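Handheld enable switch: who holds it and how close do they stand?
Useo Forum > Mobile and legged > Rules and good practice

tinyau_p
Posts: 82
May 4, 2019

We are rewriting our site rules for shelf work with the legged unit. The old version says the person on the handheld must stay "within reach of the robot". Delphine Alcantara, who signs off our risk assessments, wants that changed to a fixed distance of 2000 mm from the nearest part of the arm, measured at full stretch. The shop aisle we test in is narrow and I can't see how we would keep to it. What do other people write down?

bisgaard_o
Posts: 1234

Ours says 2000 mm for anyone watching and nothing for the operator, who is named on the day sheet. The operator can be closer if the arm is on reduced speed. We copied that from the Urnen site and have not had any trouble with it.

Reduced speed has to be set before the person steps in. Put that in writing or people will do it the other way round.

noretti_fan
Posts: 9

I don't agree with letting the operator in at all. If it falls over, reduced speed on the arm does nothing for you. Legs are heavy.
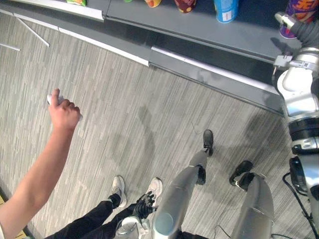
Issue 9, page 82

The page above is from the Þorgeirsson handbook, the section on shelf work. Feet on the carpet right by the robot's legs, gripper up at the purple packet, thumb on top of the handheld. Would any of you pass that in an audit? I wouldn't.

bisgaard_o
Posts: 1234

You can't audit it from one picture. It doesn't tell you the speed setting or whether the arm was powered. I'll give you that the feet are too close for my liking. I would want the operator out to the side.

noretti_fan
Posts: 9

The text next to it says "operator remains alongside". No distance given. That is my complaint, more than the picture.

sigrun_v
Posts: 82

Agree with noretti_fan on the wording. "Alongside" means something different to everyone. We use three lines in our rules and they fit on the door:

Handheld in the hand, never in a pocket or on the shelf.
Both feet outside the fall area while the legs are powered.
One person gives the instructions. If that changes, stop first.

The fall area is taped on the floor. On carpet the tape lifts, so check it each morning.

tinyau_p
Posts: 82

Thanks. How did you work out the fall area? Height of the unit plus something?

sigrun_v
Posts: 82

Standing height plus the reach of the arm, all the way round. It takes up most of an aisle. Auður Arnardóttir did the sums for us in November and I can ask her for the sheet.

bisgaard_o
Posts: 1234

That is a lot more than 2000 mm for most units. You'd be running the whole thing from the next aisle and you wouldn't see the gripper.

sigrun_v
Posts: 82

Yes, we put a second screen up for that.

tinyau_p
Posts: 82

Please do send the sheet. I'll take it to Delphine with the three lines and leave the distance blank until she has read it.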